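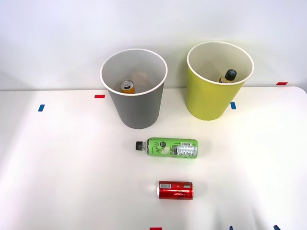
Flernora Kitchen: questions about our fish pie

Since we put the fish pie recipe on the site we receive many letters about it. We have collected the questions which come most often. The answers are by Sebastian Nedelcu, who wrote the recipe, and the other cooks of our kitchen have read them.

Print this page | E-mail this page

Which fish should I buy?
Any firm white fish is good, for example cod, haddock or pollock. We use 300 g of white fish and 200 g of smoked haddock for four persons. If you do not like smoked fish, take white fish only and put a little more salt in the sauce.

Can I use frozen fish?
Yes. Let it thaw in the fridge during the night and dry it very well with kitchen paper. Frozen fish gives a lot of water, and this is the most usual cause of a thin sauce.

Must the fish be cooked before it goes in the pie?
No. Cut it in large pieces and put it raw in the dish, then pour the hot sauce over. It cooks in the oven.

My potato sinks into the sauce. What do I do wrong?
Probably the sauce is still hot when you put the potato on. Leave the filled dish to stand for 20 minutes. A skin forms on the sauce, and then you can spread the mash with a fork, beginning at the sides and finishing in the middle.

How long does it stay in the oven?
45 minutes at 200 degrees, on the middle shelf. If your oven has a fan, set it a little lower. The top should be brown and the sauce should bubble at the sides.

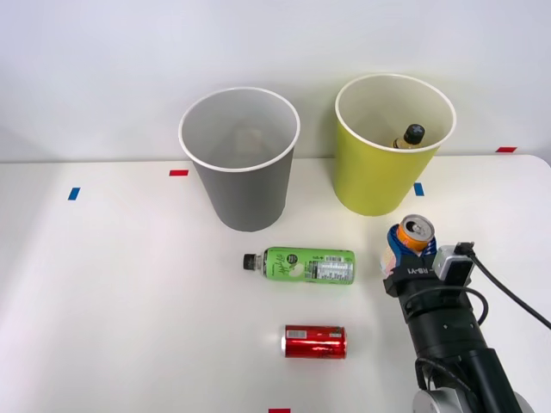
Elstead, July

We have added the following answers after the summer cooking evening.

Can I make it one day before?
Yes, but in this case the sauce must be fully cold before you pour it on the raw fish. Cover the dish, keep it in the fridge and bake it the next day. Give it ten minutes more in the oven.

Is it possible without milk?
Baltazar Manríquez makes it with oat drink and olive oil. Please choose an unsweetened one. He also adds a spoon of mustard, and I have taken this habit from him.

Do you put eggs in?
I do not, but many readers do. Boil them for eight minutes, cut them in quarters and lay them between the pieces of fish.

What can I serve with it?
Peas, or green beans with lemon.

Related questions
Bayram's lentil soup: can I freeze it?
Skureck dumplings: why do they open in the water?
White sauce without lumps
Which potatoes for mash?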